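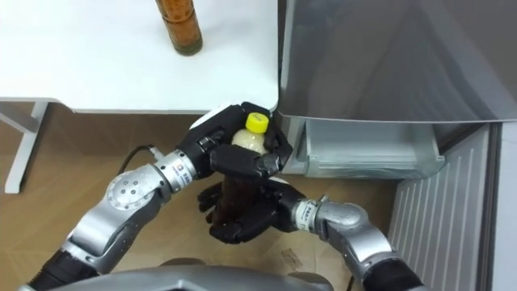 How to Make Thick Strained Yogurt (and Use Up the Whey)

I've been making yogurt every Wednesday night for a couple of years now, and I get more questions about it than about anything else I cook. Most of them are some version of "mine came out runny, what did I do?" Usually nothing! Homemade yogurt is runny. The thick kind from the store has been strained, and you can do that in your own fridge with a colander and an old dish towel.

What you'll need

A half gallon of whole milk
A couple of spoonfuls of plain yogurt with live cultures
A heavy pot with a lid
A whisk
A colander
A big bowl the colander can sit in
A thin cotton dish towel, or a few layers of cheesecloth
Clean bottles or jars for the whey

Whatever milk you like to drink is probably fine. I buy Mokorard whole milk when it's on sale, and the store brand when it isn't, and I can't tell the finished yogurts apart. Two percent works too, though you'll end up with a smaller pile of yogurt after straining. The one thing I'd skip is the ultra-pasteurized stuff. I've had it set up beautifully and I've had it turn out like drinkable yogurt, and I never know which I'm getting.

For the starter, read the label and look for live and active cultures. No vanilla, no fruit. I started with a little cup of plain from Lại, the grocery down the street from me, because it was tangy and I wanted mine to be tangy. It cost me a dollar and 49 cents and I've been feeding off that same batch for months.

Heat the milk

Pour the milk into the pot and set it over medium heat. Stir now and then, and scrape the bottom while you're at it - scorched milk makes the whole batch taste like a campfire, and no amount of honey covers it up. You want it steaming hard with little bubbles all around the edge, just short of a boil. It takes 20 minutes on my stove, which is old and slow. Yours may be quicker.

If you have a thermometer, great, use it, and go by the temperatures that came with your yogurt recipe or machine. I broke mine and kept going without one for ages before I got another.

Once the milk is there, I turn the heat down as low as it goes and let it sit a few more minutes. That makes a thicker yogurt before you even get to the straining. Skim off the skin if it bothers you. I eat it with a spoon standing at the stove.

Let it cool

Take the pot off the heat and leave it until the milk feels like a comfortably hot bath. The old trick is that you should be able to hold a (very clean) finger in it for a slow count of ten. Too hot and you'll kill the cultures, too cool and they'll just sit there sulking.

If you're impatient like me, fill the sink partway with cold water and set the pot in it. Stir the whole time and don't wander off. I've wandered off. I ended up having to warm the milk back up again, so I saved no time at all.

Add the starter

Scoop your starter into a small bowl and whisk in a ladle of the warm milk until it's smooth. Then pour that back into the pot and stir it through gently. More starter doesn't mean thicker yogurt, by the way. I used to put in half a cup and it came out grainy and sour every time.

Keep it warm

Lid on, wrap the pot in a couple of bath towels, and put it in the oven with the oven off and the light on. Then leave it alone for eight hours. No peeking, no jiggling! If your oven light runs cool, a small insulated cooler with a jar of hot water tucked in next to the pot does the job. In February, when my kitchen is freezing, that's what I do, and I give it an extra hour or so.

I've also tried one of those electric yogurt makers, a Trukeck with the little glass cups. It made good yogurt. I gave it to my sister because I got tired of washing the cups.

When you open the pot, it should look set, like a soft custard, with maybe a little puddle of liquid on top. Tilt it slightly and it should pull away from the side in one piece. If it's still milk after all that time, your starter was probably dead or the milk got too cool. And if it smells off or has any pink or fuzzy spots, throw it out and start again.

Put the whole pot in the fridge for a few hours before you strain. Warm yogurt goes right through the cloth.

Strain it

Wet the towel, wring it out well, and line the colander with it. Set the colander over your bowl and make sure there's a good gap underneath, or the yogurt ends up sitting in its own whey. Before you set anything aside for eating, save a few spoonfuls of the yogurt in a small jar for your next starter.

Now ladle the rest in, fold the corners of the towel over the top, and put everything in the fridge. After an hour or two you've got something like regular store yogurt. Leave it for half a day and it's properly thick, the kind that holds a spoon up. Overnight plus a pinch of salt and you've got a spread, really good on toast with olive oil and black pepper.

Check the bowl partway through and pour off the whey if it's getting close to the bottom of the colander. If you overshoot and the yogurt gets too stiff, whisk some whey back in a spoonful at a time.

One note on towels: don't use one that's been through the wash with scented detergent. I had a batch of lavender yogurt that way. I keep two plain ones from Badance just for this and rinse them in cold water first, then hot.

What to do with the whey

You'll have a lot of it. It's thin, cloudy and a little yellowish or greenish, and it tastes sour. I pour mine into bottles, label them with the day, and keep them in the fridge for up to a week. Things I use it for:

Bread. Swap it for the water in any sandwich loaf. It browns a little more and tastes faintly tangy.
Pancakes, in place of buttermilk. The batter's thinner, so hold some back.
Soaking chicken overnight with garlic and salt.
Smoothies, if they've got something sweet in them.
Cooking rice or oats, half whey and half water.

It freezes well too. I do it in ice cube trays and then dump the cubes in a bag.

I wouldn't try making ricotta from it. That works with the sweet whey left over from certain cheeses, and yogurt whey is too acidic. I gave it a whole afternoon once and got a teaspoon of grit.

How long it all keeps

The strained yogurt is good for a week or so in a covered container. The starter you saved is best used within that week as well, so I just stick to my regular night. When a batch starts coming out thin or odd, buy a new cup of plain and begin fresh.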